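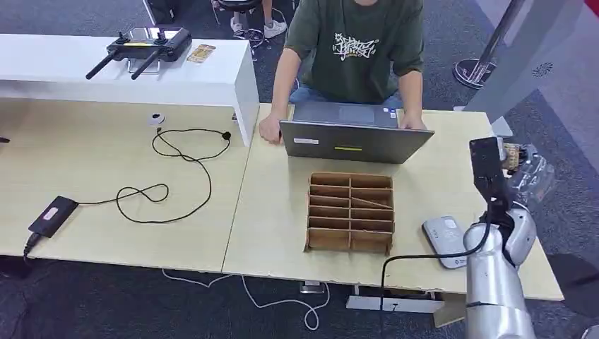

Laptop and cardboard organiser on the desk.

Ticket 1759 — album download stops at track 12
Opened by: Filipa Meireles
Status: closed

Bought the Omstead album from the Ternier shop as FLAC. The zip gets to 87 per cent and stops. Tracks after 12 are missing. Same result in two browsers.

Reply from Ternier support: the zip was built before the label replaced track 13. We have rebuilt it and reset your download limit. Please use the new link on your order page.

Filipa: New zip opens fine — all tracks play. Track 13 is still tagged as Ramalho.

Support: Tag corrected. Closing.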